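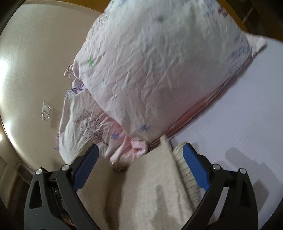 Bedding work with the Resard hand-held gripper: blue ridged finger pads closed on folded beige cloth, with a pillow above.

Resard Hand-Held Gripper Kit – README

Welcome, and thank you for taking the time to read this before opening the second box. The kit is put together by our small team at Cernira for people who want to record household handling work in their own rooms, with their own linen and furniture, and who would like the recordings to be of use to a robot arm later on. Everything you need to get going is covered below, along with a few things we wish we had written down sooner.

What comes in the kit

You get 2 grippers with cameras already fitted, a charging lead for each, a spare set of finger pads and a padded carry case. The case is a little bigger than it needs to be, but we found people liked having room for a notebook and a snack. The screws on the jaws are all the same size, so the one small driver in the lid pocket will do for the lot.

Finger pads

The pads are ridged, and we chose them with cloth in mind. Knitted edges, pillowcases and bedsheets are what most of our users handle first, and a smooth pad tends to slide off a thin sheet just when you want it to hold. If you are mainly working with cups and boxes you may prefer the flat pads, which are sold separately under the Jin name and push on in the same way. Please wipe the pads down after a long session – fluff builds up in the grooves and the grip does suffer for it.

Before you record

Charge both grippers fully. Open and close the jaws a few times by hand and listen for any scraping, which usually means a thread has worked its way into the linkage. Pull it out with tweezers and try again. Then give the lens a gentle clean.

Wide lens footage curves straight things, walls and door frames especially. The Indton viewer that comes with the kit can flatten this for you, but we would ask you to keep the untouched files too, as the export tool works from those.

Recording bedding tasks

Keep each clip to 45 seconds or less if you can. Long clips are perfectly usable, they just take an age to label. Move at the pace you would on an ordinary morning, and don't worry about a cloth folding over on itself or a pillow passing close to the camera. Soft things get in the way, and a model that has only ever met tidy corners will struggle in a real bedroom.

One card holds up to 99 clips. After that the gripper stops saving and gives two short beeps, which are easy to miss if the radio is on.

Known problems

The trigger feels stiff when new and loosens with use.
Quick movements blur indoors in the evening. More lamps help.
The viewer is slow to open a full card. We are working on it for the September release.

Returns and spares

Spare pads and leads can be ordered from the Cernira shop page. Send grippers back in the carry case, please, with the cards taken out.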